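Cold Kitchen Unit 4: Emulsified and Cultured Spreads
Course handout, Skekby evening program
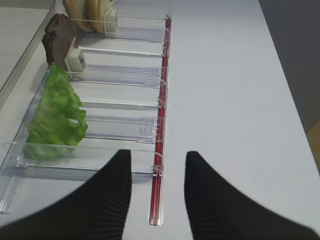 This unit covers spreads that are served cold on bread, crackers or raw vegetables. It follows the unit on doughs and assumes that you can already weigh to the gram and hold a work area below room temperature. Bring your notes on salt percentages.

4.1 Terms

A spread is any soft preparation that holds a ridge when pulled with a knife. A dip does not hold a ridge. The difference is mostly water content and fat content, and a recipe can move from one group to the other by draining or by adding oil.

An emulsified spread contains fat broken into small drops and held in water, or the reverse. Mayonnaise is the standard case. A cultured spread gets its body from milk or plant protein that has set under acid. Drained yogurt is the standard case. A bound spread is thickened by ground solids such as beans, nuts or seeds.

4.2 Base formula A: white bean and lemon

All percentages are by weight of cooked, drained beans.

Cooked white beans 100
Sunflower oil 14
Lemon juice 9
Tahini 10
Salt 1.4
Garlic, crushed 1
Cold water as needed, 5 to 12

Blend the beans while still warm. Skins break down poorly once chilled, and a batch blended cold stays grainy however long the machine runs. Add tahini and salt, blend, then add the oil in a thin stream. Add the lemon juice last. Adjust with water one spoonful at a time and wait half a minute between additions.

The spread thickens overnight. Set the texture slightly looser than you want to serve it. The Dobre bean has a thin skin and needs less water than the figures given, so start at 3.

4.3 Base formula B: drained yogurt with herbs

Line a strainer with two layers of cloth. Salt the yogurt at 0.8 percent, pour it in, fold the cloth over and refrigerate. Whey loss is fastest in the first two hours. Stop when the yogurt has lost a third of its weight. Weigh the whey to check this.

Stir in chopped dill, chives and black pepper by hand. Do not use a blender at this stage. Shear breaks the set and the spread turns thin, and further draining will not fully restore it. Wet herbs have the same effect, so spin or pat them dry before chopping.

4.4 Worked yield problem

The Flodside kitchen prepares one batch of formula B for an open sandwich service. The drained and seasoned spread weighs 2984 g. Each sandwich takes 17 g. Dividing gives 175.5, and one portion is set aside for tasting, so the sheet records 174 sandwiches with a small remainder left in the tub.

Repeat the calculation for a portion of 22 g. Then find the starting weight of yogurt, ignoring the weight of the herbs. Remember that the drained weight is two thirds of the start.

4.5 Acid and seasoning

Cold dulls salt and sweetness more than it dulls sourness. A spread that tastes balanced when warm will taste sharp and flat from the refrigerator. Chill a spoonful before making the final correction. Correct salt first, then acid, then sugar if the formula has any.

Raw garlic grows stronger during the first day. Where a batch will be held overnight, cut the garlic by half or blanch the cloves for one minute before crushing. Garlic must not be stored in oil at room temperature.

4.6 Holding

Keep both formulas at 4 C or below in shallow covered tubs. Label with the formula letter and the time of making. Formula A holds four days, formula B three. On the service table, replace the tub after two hours and do not top up an old tub with fresh spread.

4.7 Bread

Use a close crumb. Slices of 8 mm carry either formula without bending. Toast on one side only and spread on the toasted side. The Ornness rye loaf used in Unit 3 can be served untoasted if it is a day old.

Practical work

Make formula A at half scale with 5 percent and with 12 percent water. Record the texture at once and again the next day. Hand in the sheet with your yield calculation from 4.4.

Reading for Unit 5: the section on pickling brines, including the salt table.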